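Hands on with the Zeltik hand gripper at the Tedport open day

I'd gone along to Tedport in February mostly for the free coffee, and came home wanting a gripper I have no use for whatsoever. The Zeltik is a hand-held one, so you do the moving and it does the pinching, and whoever is on the stand lets you have a go for as long as the queue behind you stays polite. I got 20 minutes. Lovely!

Czesław Tokarz was running the table. He hardly explained a thing, just passed it over and pointed at the cloth.

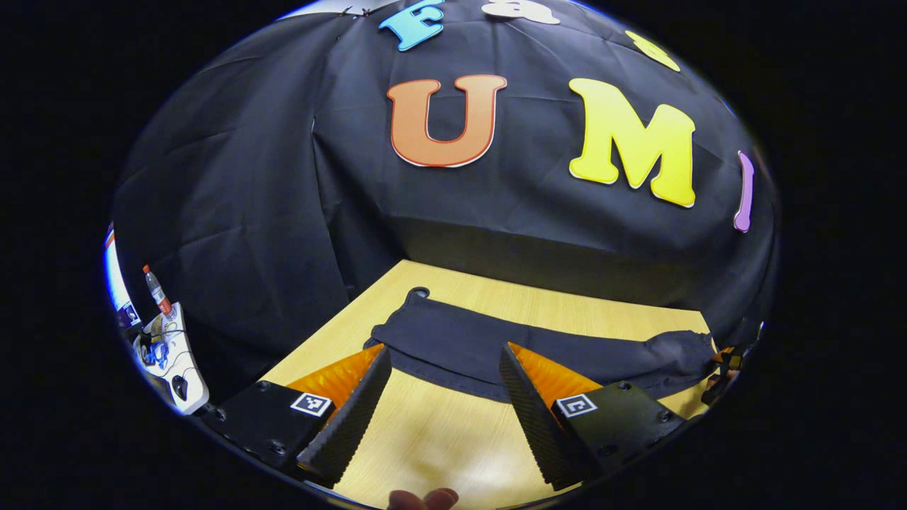 Issue 70

Now, cloth is mean. I've tried the Sikora on tea towels and it either missed or took a great fistful, so I was expecting more of the same. The Zeltik's orange fingers are soft and folded like an accordion, with ridged black pads on the inside, and they give when you press down (I pressed far too hard, sorry Czesław). My first 2 tries got me nothing. After that I slowed down, came in low and had a wrinkle between the pads nearly every time — a very silly amount of pleasure for a grown adult.

Grumbles? It gets heavy. My wrist was moaning well before I gave it back, and I'd like a fatter handle. The black plates the fingers stand on are held with screws, so I asked whether you can swap the fingers yourself at home. You can, apparently, but you have to order them from Donville and they only sell them in pairs.

I also thought the squeeze was a bit vague at the very end, just where you want to feel that you've got hold of one layer and not 2. The Sikora is better there, I'll give it that, and it's lighter too.

Would I buy one? For cloth, yes, if I had the job for it. For boxes and tins I'd stick with the Sikora and save my wrist. Tedport are doing another open day before the summer, and I've already put my name down.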